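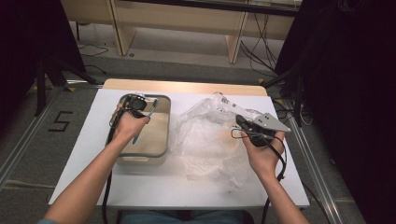 図4-1 歯ブラシと容器の作業。左右のハンドグリッパを両手で持つ

4章 家事タスクの準備と教示(小物の片付け)

この章は小物タスクの手順。対象はUmside本体+Irikハンドグリッパ2台の構成。Beyene版の架台を使っている場合は手順3の固定方法だけ違うので、付録の架台の項を先に見ること。

4.1 はじめる前に(どこまでできるのか)

問い合わせが多いので先に書く。「家事はもう任せられるのか」。現時点の答えは、決まった机の上の、決まった小物なら、だいたい。家全体はまだ無理。

できる:硬くて形の変わらない物をつかんで、口の広い容器に入れる。歯ブラシ、スプーン、ペンなど。
条件つき:容器から出す。底に寝た細い物は爪が入りにくい。
まだ苦手:透明な袋。ふにゃふにゃの袋、薄いフィルム、濡れた布。見えにくい、形が毎回変わる、つかんだつもりで空振りする。
対象外:刃物、ガラス、熱い物、人の口や顔に触れる作業全般。歯ブラシは片付けるだけ。歯は磨かない。

店舗や作業場の棚出しも同じ考え方。箱物は可、袋物は人がやる。袋を開けるところまで機械に期待して導入すると、だいたいがっかりする。

4.2 用意するもの

・作業台(天板は白か薄い色の無地。柄物は不可)
・浅めの容器 1個。半透明でも可。ただし縁の色がはっきりしたもの
・対象の小物。まずは歯ブラシ1本から
・透明な袋 1枚(手順Bのみ)
・グリッパ左右、ケーブル2本
・Tritel記録ソフト(ビルド2579以降)

注:ビルド2579より前だと左右のグリッパが入れ替わって記録されることがある。見た目では気づかない。必ず版を確認。

4.3 設置

1. 作業台を床の印に合わせて置く。周囲に人が通れる幅をあけること。
2. 容器を作業者から見て左寄りに置く。右側はあけておく。袋を使う場合は右側。
3. グリッパを架台から外す。ケーブルを引っぱって外さない。コネクタが先に壊れる。
4. ケーブルは手の甲から前腕に沿わせて下へ逃がす。天板の上で輪を作らない。
5. Tritelを起動、左右それぞれ開閉3回。画面の左右と手の左右が合っているか見る。

注意:床のケーブルに足を引っかける事故がいちばん多い。作業前に足もとを確認。スタンド類の脚も。

4.4 手順A 歯ブラシを容器に入れる

1. 歯ブラシを天板に置く。向きは毎回変える。きれいに揃えない。
2. 記録開始。コード2810が出たら準備完了。
3. 左のグリッパで柄をつかむ。ブラシの毛はつかまない。毛がつぶれると爪のセンサ値があてにならない。
4. 容器の縁より上まで持ち上げる。低いまま横に動かすと縁に当たる。
5. 容器の内側へ移動。いったん止める。一呼吸。
6. 下げて、開く。落とさずに置く。
7. 手を引いてから記録停止。停止が早いと最後の動作が欠ける。

これを90回以上。同じ動きを機械のように繰り返すのはかえってよくない。置き場所も速さも少しずつ変える。失敗した回も消さずに「失敗」の印をつけて残す。つかみ直しの動きがあとで効く。

注:疲れると手首が寝てくる。休憩を入れること。続けてやるなら途中で左右の役を交代してもよいが、その場合は設定の「利き側」も変更する。忘れやすいい。

4.5 手順B 透明な袋を扱う(試験機能)

試験機能。動作保証なし。手順Aが安定してから。

1. 袋を天板の右側に、くしゃっとしたまま置く。のばさない。
2. 右のグリッパで袋の端をつかむ。できれば折れて厚くなったところ。
3. 左で反対側を押さえる。または軽くつかむ。
4. ゆっくり持ち上げる。はやいと袋がグリッパに巻きつく。
5. 所定の位置に置く。開く。袋が爪に貼りついたら手で取らず、もう一度開閉。

注意:自動運転中、袋がからまったらすぐ停止ボタン。走っているまま手を入れない。袋だけなら危なくないように見えるが、アームは袋を見失うと探しに行く。

印刷のあるラベルや紙片が付いた袋のほうが成功しやすい。目印になるため。完全に無地の透明袋はいまのところ勧めない。

4.6 自動運転で試す

1. 学習が終わったら低速モードを選ぶ。いきなり標準速にしない。
2. 歯ブラシ1本、容器1個だけで開始。
3. 続けて成功したら置き方を変える。斜め、裏返し、容器の近く、台の端。
4. 容器を別の物に替えてみる。ここで急に失敗が増えるのは普通。新しい容器で手順Aを追加する。
5. 人は作業範囲の外で見る。離席するときは必ず停止。

人がやれば数秒の作業に、機械はその何倍もかかる。速さで比べると負ける。夜のうちに机の上だけ片付いていればよい、くらいの使い方が今は合う。ただし無人運転は現行版では認めていないので、夜間も見張りは必要。つまり手間は減らない。そこは改良待ち。

4.7 うまくいかないとき

コード3085:対象を見失った。照明の映り込みが原因のことが多い。袋を台からどけて再開。
つかむが落とす:爪の汚れ。乾いた布で拭く。アルコール不可。
容器の縁に当たる:教示のとき持ち上げが低い。手順A-4をやり直し。
左右が逆:ソフトの版を確認。次にケーブルの挿し間違い。
片側だけ反応しない:コネクタの半挿し。カチッというまで。
動きがガクガクする:ケーブルが突っぱっていなか確認。前腕で一度たるみを作る。
記録が途中で止まる:保存先の空き不足。古い記録を移してから再開。消す前に必ず控えをとる。

4.8 片付け

1. Tritelを終了。先にグリッパを抜かない。
2. グリッパを架台に戻す。爪は閉じた状態で。
3. ケーブルは大きめの輪にまとめる。きつく巻かない。
4. 使った歯ブラシは試験用と書いて保管。洗面所に戻さないこと。

布物(タオル、靴下)の手順は5章。食器は次の版で追加予定、2月の更新に間に合えば入れる。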